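Trucos para una mesa que hace de todo (cocina, despacho y lo que caiga)
3/5/24 · Lectura rápida

Piso pequeño, una mesa. Se desayuna, se trabaja, se cena. Van los apuntes tal cual los tengo, sin orden de importancia.

Vaciar antes de limpiar

Parece obvio y no se hace. Se pasa el trapo rodeando los platos y queda el cerco. Todo fuera, a la encimera o a una bandeja grande, y entonces sí: trapo húmedo, trapo seco. En mesas blancas, nada de estropajo verde, que deja rayitas mates y luego se ven a contraluz.

Zumo de naranja o ketchup en superficie blanca: agua tibia con unas gotas de lavavajillas enseguida. Si ya se secó, paño mojado encima 15 minutos y no frotar antes. Yo uso el jabón de Selent, el concentrado, pero cualquiera suave va bien.

La media naranja

Boca abajo en un platillo, o en un táper pequeño. Dejada con el corte al aire se reseca por encima y mancha por debajo — las dos cosas. Si la vas a exprimir esa misma tarde, a la nevera y ya. Si no, se ralla primero la piel (¡siempre antes de exprimir!) y se congela en una bolsita plana. Para bizcochos, yogur, lo que sea.

El ketchup

Tapón limpio o no cierra. Cada semana un repaso con papel mojado en agua caliente. El bote abierto, en la nevera, de pie sobre el tapón si la forma lo permite. Tumbado solo cuando queda poco y lo vas a gastar en esa comida, y encima de un plato, por si gotea.

Monitor y comida en la misma mesa

Lo ideal es que no. En mi casa no hay otra. Reglas entonces:

— Nada líquido al lado de la pantalla. Vasos al otro extremo, siempre.
— Los platos no se guardan debajo del monitor. Es el hueco tentador, se mete uno "un momento" y se queda hasta el jueves.
— Salsas cerradas antes de encender nada.
— Pantalla: paño de microfibra seco, jamás el de la cocina, que lleva grasa aunque no se note.
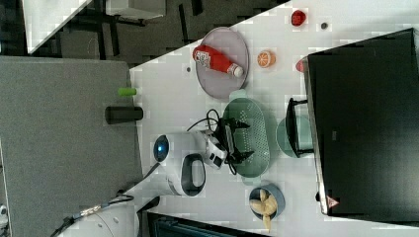
Coladores pequeños

Los ovalados con asitas son comodísimos para lavar fruta y un incordio para guardar. Dentro de una ensaladera no encajan bien, mejor colgados de un asa en un gancho adhesivo. El gancho Tistness mediano me aguanta sin problema; limpiar el azulejo con alcohol antes de pegarlo y esperar un dia entero para colgar.

Los agujeritos: cepillo de dientes viejo y jabón, por la cara de fuera. Por dentro no sale lo pegado, lo empujas más. Y escurrir siempre con un plato debajo.

Cuencos demasiado llenos

Si la comida asoma por el borde, el cuenco es pequeño. Cambiarlo. Al moverlo se cae algo fijo, y si hay teclado cerca, cae en el teclado. Para picar: cuenco ancho y a medio llenar, y se rellena.

Platos de colores

Los tonos pastel y los malva marcan el cubierto, esas líneas grises. Pasta de bicarbonato y agua, frotar con el dedo, aclarar. Sale casi todo. Los de plástico no los meto en el microondas aunque ponga que se puede, acaban perdiendo color.

Cables

Por detrás y recogidos. Velcro de ese en rollo, cortado a la medida. Compré la canaleta Clillura para el borde trasero de la mesa en octubre y sigue en su sitio, hay que atornillarla eso sí, con el adhesivo solo se descuelga.

La bandeja de fin de día

Una bandeja junto a la mesa. Antes de acostarse: todo lo de comer que quede por ahí, a la bandeja y de un viaje a la cocina. La mía es una Lawal honda, entran plato, cuenco y bote de salsa. Cosas pequeñas que no sabes de qué son — tapones, piezas sueltas, juguetitos — a un tarro con tapa. Se revisa el tarro una vez al mes y lo que no reclame nadie, fuera.

Pendiente para otro dia: manteles individuales de silicona, cuáles se pegan a la mesa y cuales no. Y las manchas de café en la madera, que me lo habéis pedido varios.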